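Domeroの衣類折り畳みセルで把持異常、繰り返し停止で運転を一時中断 負傷者なし

衣類の仕分けと折り畳みを手がけるDomeroは、二指グリッパーを用いた折り畳みセルで把持異常による停止が続いたため、該当セルの自動運転を一時中断した。6月の連続運転試験中に発生したもので、負傷者はなく、設備の焼損や周辺機器の破損も確認されていない。制御を担当するMustanoと、グリッパーの供給元であるKarakayaが原因の調査を進めている。

Domeroによると、異常は午前中の試験で初めて記録された。試験は無地のTシャツを作業面に広げ、生地の一部をつまみ上げて折り返す動作を繰り返す内容で、予定は46サイクルだった。このうち5サイクルで、指を閉じた後に把持成立の信号が出ないまま次の動作に移行し、監視側が位置偏差を検出してアームを停止させた。停止はいずれも保護停止として処理され、非常停止回路は作動していない。 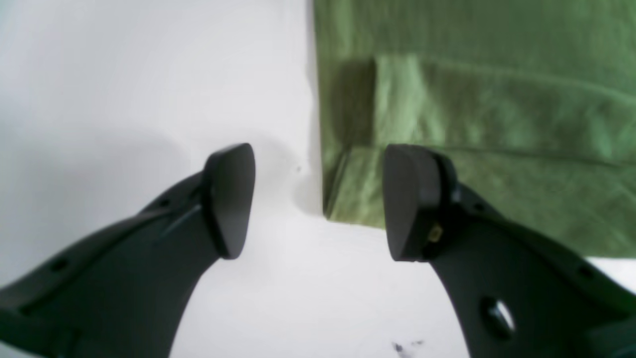 二指グリッパーの指先と試験用の緑色の生地(Domeroの折り畳みセル)

停止の内訳を見ると、把持の空振りが大半を占める。指先が生地の折り山に届かないまま閉じ切り、指の開度が下限値に達していた。残りは逆に、生地を二重に挟んだ状態で持ち上げ動作に入り、手首軸の負荷がしきい値を超えた事例である。後者では停止後も指が閉じた状態を保持し、操作員が手動モードに切り替えて生地を外した。

Mustanoは制御ログの一次解析を終え、把持判定の条件設定に問題があったとの見方を示している。従来の判定は指の開度とモーター電流の二つを用いていたが、薄手のニット生地では空振り時と把持時の電流差が小さく、ノイズ幅に埋もれる。試験前の更新で判定の待ち時間が短縮されており、電流値が安定する前に判定が行われた可能性がある。更新の適用手順に誤りはなく、変更内容そのものが薄手の生地に適合していなかったとしている。

手先カメラの画像処理も調査の対象となった。生地の折り目を検出して指の進入位置を決める処理で、折り目の影と生地の縁を取り違えた記録が複数残っていた。照明が作業面の片側に偏ると、生地の明部と影の部分とで輝度差が大きくなり、検出した線の位置がずれる。Mustanoは、輝度の補正範囲を広げた暫定版を用意した。

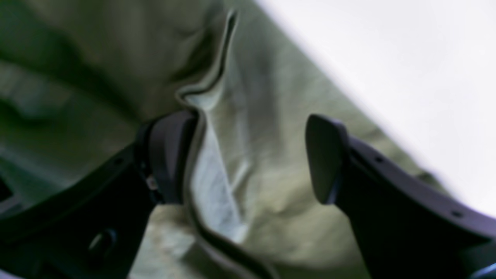
しわの寄った生地に指先を入れたグリッパー。左の指先が生地に接している

Karakayaは指先パッドの点検を行った。摩耗量は交換基準の範囲内で、取り付けねじの緩みもなかった。一方、左右のパッドの表面状態に差があり、片側で摩擦が低下していた。清掃に用いた溶剤の残留が疑われるが、成分分析の結果は出ていない。同社は当面の処置として左右のパッドを同一ロットの新品に交換し、清掃は乾拭きに限るよう求めた。

交換後の確認試験は、把持だけを行う条件で40回実施された。把持判定の待ち時間を更新前の値に戻し、持ち上げ量を小さく設定している。空振りは発生しなかったが、二重把持とみられる負荷上昇が1回記録され、アームは設定どおり停止した。Domeroはこの結果を受け、折り返し動作を含む試験の再開を見送った。

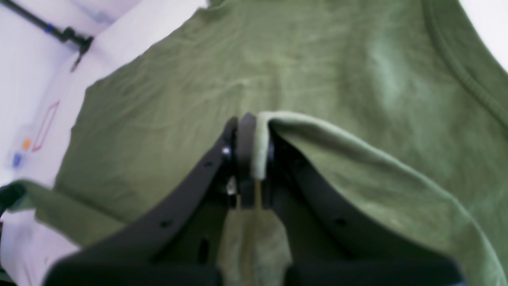 二重把持への対策として、持ち上げの初期段階で一度動作を止め、手首軸の負荷を読み取る工程を追加する。負荷が基準を超えた場合は指を開き、生地を作業面に戻してから撮像をやり直す。やり直しの上限は5回とし、上限に達した場合は操作員を呼び出す。追加工程によって1枚あたりの処理時間は延びるが、Domeroは試験段階では停止件数の低減を優先するとしている。

安全面では、保護停止後の復帰手順が見直される。これまでの手順書では、指が閉じたまま停止した場合の生地の取り外し方が明記されておらず、手動モードへの切り替えと駆動電源の遮断の順序が操作員によって異なっていた。今回の対応中に危険な動作は起きていないが、残圧や保持トルクの有無を確認する前に手を入れるおそれがあった。改訂版では、駆動電源の遮断、表示灯の確認、専用工具による指の開放の順とし、作業面の内側に手を入れるのはその後に限る。

セル周辺の配線も点検項目に加えられた。調査の過程で、手先カメラの映像信号に短い途切れが2件見つかったためである。途切れの時刻は把持異常の時刻と一致しておらず、直接の原因とは判断されていない。ただし、映像が欠けた間も直前の画像をもとに進入位置の計算が続いており、Mustanoは画像の時刻を照合して、古い画像を使わない処理に改める。

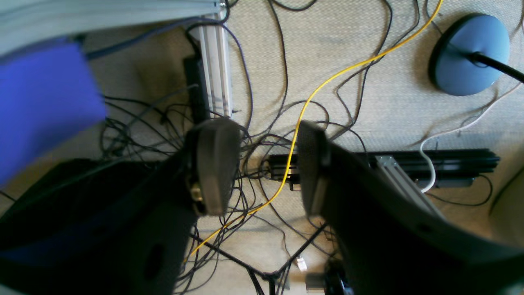 配線の点検では、コネクターの嵌合、被覆の傷、曲げ半径、固定の状態を順に調べる。信号線と動力線が並走する区間は経路を分け、床面を通る線には保護カバーを付ける。点検は主電源を切った状態で行い、復電後に映像信号の連続記録を取って途切れの有無を確認する。カメラ側の端子についても、予備品との入れ替えで再現の有無を調べる予定である。

同型のグリッパーは、収納機器を扱うFomodeckの試験設備でも使われている。Fomodeckの設備は厚手の布を対象としており、同様の停止は報告されていない。Karakayaは、薄手の生地を扱う場合には把持判定の待ち時間を短縮しないよう利用先に通知し、パッドの清掃方法についても注意点を追記した資料を配布した。

Domeroは、溶剤残留の分析結果と配線点検の結果がそろった段階で、自動運転の再開時期を判断する。再開後の当初は操作員が常時監視し、アームの速度を通常より低く制限する。中断の対象は該当セルのみで、検品と包装の工程は通常どおり稼働している。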